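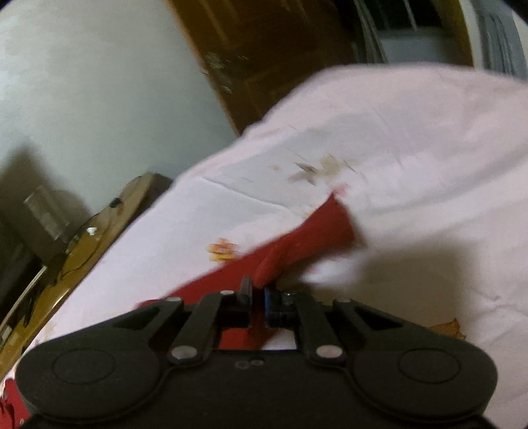
Mostmont Open Day

The Mostmont Open Day was a public demonstration of household robotics held on Monday, April 11, 2022, by the Mostmont workshop in the town of Adport. It was the workshop's first event open to people outside the trade. The program dealt mainly with the handling of cloth, a task the workshop had been studying under the name Barier. Lorraine Mapplebeck, who led Barier at the time, organized the day and gave the opening talk.

Background

Mostmont began as a repair business for packing machines and moved into research on gripping tools later on. Its early tools were made for boxes and bottles. Work on soft goods started after Hamann, a linen rental firm in the same town, asked whether sorting and folding could be done by machine. Hamann supplied worn sheets and towels for testing and paid part of the cost of the first tools.

The Barier project set out to collect many short recordings of ordinary cloth handling in ordinary rooms. A person holds the gripper by hand and does the task with it, and a camera on the tool records each movement. The recordings are then used to train a robot arm fitted with the same kind of gripper. By the time of the open day the project had 3,377 recordings that were judged good enough to keep.

Program

The day was split into a morning and an afternoon session. Visitors were taken through in small groups, and 59 people signed the guest book. There were three stations.

The first station dealt with picking up. A piece of plain red fabric on a printed sheet was used to show how the two fingertips close on a fold of cloth. Visitors were told to aim for a raised part of the fabric and to keep the tool from pressing into the sheet. A common mistake was to pinch the sheet along with the cloth, and a recording with that mistake in it was thrown out.

The second station covered folding. Staff folded hand towels with a pair of grippers, one in each hand, and then let visitors try. Most groups got through two towels before they had to move on.

The third station had a robot arm working without a person holding the tool. It repeated a simple task, moving a washcloth from a tray to a basket. The arm was slower than the staff and was stopped twice during the afternoon so that its table could be moved back into position.

Talks

Mapplebeck's talk lasted half an hour and dealt with the reasons cloth is hard for machines. A box keeps its shape when it is lifted, while a shirt takes a new shape each time. She also spoke about patterned bedding, which can make it hard for software to find the edge of an item lying on top. A question period followed. Several visitors asked about cost, and the workshop declined to give a price for the gripper.

A short talk by a Hamann floor manager described a normal shift at the laundry, including the hand sorting of mixed loads.

Reception

Comment cards were handed out at the exit. Visitors gave the folding station the most praise and asked for longer turns with the tools. Some complained that the third station was hard to see from the back of the group. Mostmont later put the robot arm on a higher table for visits by school classes.

See also

Barier (project)
Hamann linen service
Robot gripper
Laundry folding machine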